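About Givo

Print this page | E-mail this page
Reading time: 6 minutes

Last updated 2019-04-06, in a hurry, between two site visits. Longer version coming in October. Probably.

Who we are

Givo. Small firm, Stukau, second floor over the tile shop. We write working rules for people who run robots close to furniture, floors, shelves and other people. Then we go on site and watch the rules get used, and fix the ones that don't hold up.

11 of us. Most came off the floor: maintenance, line setup, one former elevator inspector, two people who used to run the bench at Fundine. Cristóvão Caldeira started the firm and still does the first visit with every new client. Bring him coffee, no sugar.

We don't sell robots. We don't take a cut from anybody who does. Asked about this every month, so it goes near the top.

What we do

Three kinds of work, mostly.

Rule sets. You have an arm, a gripper, a room and a job. We write the sheet that goes on the wall. Short sentences. Big type. If the operator has to turn the page to find the stop procedure the sheet is wrong and we do it over.

Walk-throughs. We spend a shift with your crew and say very little. Notes at the end, same day, in plain words. Some clients want a score. We don't give scores.

Training. Runs in the Pacheco room, ground floor, side entrance. One day for operators, two for leads. Bring closed shoes. Lunch is soup.

How we work

The Givo sheet has 26 rules. Every client gets the same 26 as a starting point and then we cross out, add, and argue. The full set goes to clients only, mainly because people were copying it without the site visit and then hanging it next to machines it was never written for. A few of them, so you get the flavor:

Rule 1. One person holds the stop. That person does nothing else. No phone, no notes, no holding the door.

Rule 4. Say it out loud before you move it. "Closing." "Lifting." "Coming left." Feels silly for the first hour.

Rule 7. Know what the gripper can reach before you know what it should reach. Sweep the full travel at slow speed, hands out, before the first real task of the day.

Rule 9. Anything that rolls, swings or tilts counts as a moving part, even if it has no motor in it. Casters. Hinges. Lids. A thing that creeps two fingers to the left during a grasp will be somewhere new for the next one.

Rule 12. Loose plastic, tape, tie wraps, packing film: off the floor or written on the start sheet. Up to the lead which. No third option.

Rule 15. Check screws on add-on parts at the start of the shift and after any bump. A bump is anything you heard.

Rule 18. If the view from the tool is mostly one dark part, slow down. You have lost your sense of distance, so act like it.

Rule 22. Floor changes are edges. Carpet to wood, mat to concrete, tile to anything. Note which side you are on before you start.

Rule 26. Write down what you stopped for. Every time. Even when it was nothing. Especialy then.

Where the rules come from

Partly from the published safety standards for industrial and collaborative machines. We read them, we keep current, we tell you which ones apply to you. We will not paste them into your binder. You should own your own copies, and somebody in your building should have read them all the way through.

The rest comes from stop notes. Ours and our clients', names taken off. 3,000 of them in the cabinet so far, and a fair number are one line long. "Thought it was going to catch." "Could not see the tip." "Dave stepped in." Those are the good ones. A long stop note has usually been tidied up by a supervisor.

We reread the cabinet every October and change the sheet. Last time Rule 18 got shorter and old Rule 19 went away, it was a rule about gloves that contradicted the other rule about gloves. Should have caught that sooner.

What we think good practice looks like

Boring. Slow in the morning, a bit quicker by eleven, slow again after lunch. People who ask before they reach in. A lead who stops the job for a wrinkle in a mat and gets no grief for it.

Close work is where we spend most of our time. Undersides, corners, gaps next to a leg or a post. Out in the open almost any sensible rule does the job. Get in under something and there's no room for a wide hand motion, the light drops off, and black parts sit in front of other black parts. So the sheet has a close-work section, printed on yellow:

- Come in along the side with the most floor showing.
- Stop short. Look. Name the nearest part out loud.
- No turning of the wrist until the nearest part has been named.
- Shiny bits are for finding your place. Pick one and keep it in sight.
- Back out the way you came. Same path, same speed.
- Two stops in the same spot means somebody walks over and looks with their own eyes.

Leads tend to like the fourth one. Operators tend to like the last one, they get to stand up.

Work at hand

Close work, yellow section. Pale wood showing beside the dark parts:
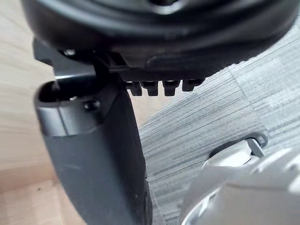 Carpet to the left, wood to the right. Rule 22:

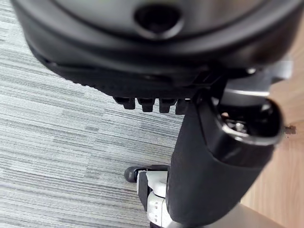 Striped carpet, clear plastic sheet lower left. Rule 12:
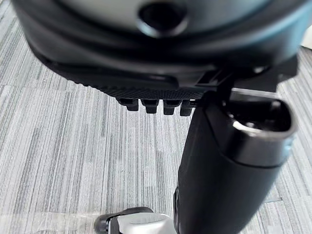
Same landmark in all three: a short row of four small black teeth under a big rounded black part.

What we ask of clients

A named lead. A room we can stay in for a full shift. Permission to talk to operators without a manager standing there. Your stop notes, if you keep them, and if you don't, a promise to start.

We ask you to walk the area with us for 360 degrees before anything is powered. All the way around, including behind, including the side with the trash cans. Takes four minutes. Things get found back there.

We also ask that you don't put our name on the wall sheet until the second visit. First-visit sheets are drafts. They have pencil on them.

What we don't do

No certification. We aren't a certifying body and the sheet is no replacement for one. No accident investigations, we'll point you to people who do those. No remote-only jobs. We tried it one winter and wrote a very nice sheet for a room that had a pillar in it that we didn't know about.

No rush jobs under two weeks, whatever this page looks like.

Working here

Sometimes hiring. Right now we'd like to hear from people who have run a machine for a living and can write a sentence a tired person will follow at the end of a shift. Robotics degree fine, not needed. Driver's license needed, the van is a manual.

New people spend their first month reading stop notes and their second month holding the stop. After that they start getting their own red pencil. Cristóvão reads everybody's first sheet and sends it back covered in marks, he does this to all of us, don't take it personaly.

Getting in touch

Call in the mornings. E-mail any time, answer within the week, longer if we're out on site. Tell us what machine, what room, what job, and what worries you about it. That last one first if you like.

Visitors to Stukau: ring the bell for the second floor, wait, ring again. Parking behind the tile shop, leave the loading bay clear.

Print this page | E-mail this page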